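Bowl Cell Maintenance, Trakow Workshop
Photo gallery - November service

The bowl cell is one of the smaller stations at Trakow. It handles plastic bowls on an open table, and most of its upkeep comes down to three things: where the bowls sit, how the cable hangs, and what shape the fingertips are in. This page covers the November service and the settings we went back to afterward.

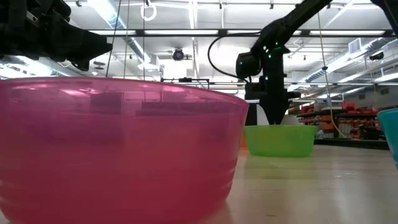
Fingertips pointed down into the green bowl, with the pink bowl nearer the camera. Joint lights are green.

Service interval
The cell gets a full check every 80 hours of running time and a short one at the start of each shift. The hour count is kept on the Adeleke controller under Data, second tab. It does not reset by itself. Whoever finishes the full check has to clear it, and the old figure goes in the log first. This time it read 154, so we were well past due.

Fingertips
The tips taper to a point and the point wears first. Take both off together, wipe the seats with a dry cloth, and hold the pair up against a new set. If one is short, replace both. We change them at 3,000 cycles even if they look fine. A worn tip tends to slide along the inside wall of a bowl, and the arm will log that as a missed pick with no other fault.

Arm cable
The black cable leaves the upper arm and comes back in near the wrist. The loop between the two needs to stay loose. Run the arm slowly through its lowest reach and its farthest turn and watch the loop the whole way. It should never pull straight or drop low enough to drag on a rim. Last spring we had it tied too short, and the wrist connector worked itself out twice in one week. The tie has been moved up since then.

Joints
Power up and wait for all the joint lights before touching the pendant. Wipe down each link, then feel for play with the power off. The only thing we found was a loose cover screw at the elbow. It was tightened and marked with paint.

Bowl positions
Bowls go back on their marks after every cleaning. The green one is the reference. Bring the tips down over it at low speed, stop 12 mm above the bottom, and check the gap with the gauge block. Correct the height there before teaching any other position. The bowls are thin and flex when pushed, so don't use the rim to measure from.

Table
Clean with water and a soft cloth. The spray we used before left a film, and the bowls crept on it.

Still open
New fingertips are on order from Gandville. The spare wrist connector is in the parts drawer, bagged and labeled. The start-of-shift sheet needs a line for the cable loop - it is only on the full check right now.

Page updated Sunday, November 3, 2024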